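Unit 8: Faults at the hand-over point
Course notes, Travska cell, bimanual handling

8.1 Background

The fault treated in this unit was logged in March as error 2055, torque limit exceeded, right wrist. The task was a plain one. The left arm picks up a plug adapter, presents it near the middle of the table, and the right arm takes hold before the left lets go. In a series of 200 cycles the cell stopped 64 times. Every stop fell in the interval when both grippers were closed on the part.

8.2 Geometry of the hand-over

During the shared grip the two arms form a closed chain. A small error in the position of either base then appears as force, and the part has no free direction in which to relieve it. The Hayat controller used at the time held both arms in stiff position mode throughout.
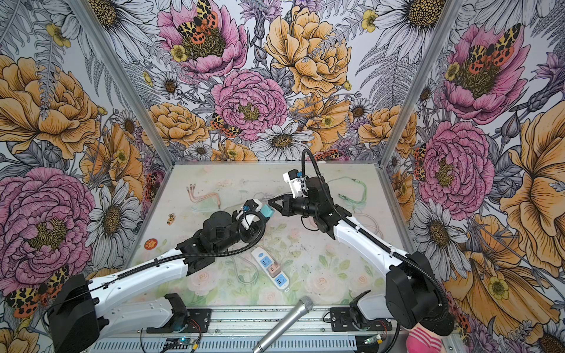

Fig. 8.1. Approach to the hand-over. Adapter in the left gripper, prongs towards the right arm.

Régis Vidal first suspected the wrist motor and replaced it. The error came back within the same shift. Raphaël Lemaire then compared the commanded and measured positions and found a steady offset on the right side. The base clamp had shifted along the rail after calibration, and the calibration file had not been renewed.

8.3 Second finding

After a torque stop the left gripper opened by default. In one case the adapter dropped on to the table. The default has been changed to hold.

8.4 Corrective measures

Check both base clamps before power-up.
Repeat the calibration after any clamp has been loosened.
Switch the receiving arm to compliant mode before its gripper closes.
Keep hands and feet clear of the bases while the arms are live.
Do not clear error 2055 remotely.

8.5 Exercise

Using the Dristhorpe log, find the first cycle in which the offset can be seen. State whether the Brurkus monitor should have stopped the cell at that point.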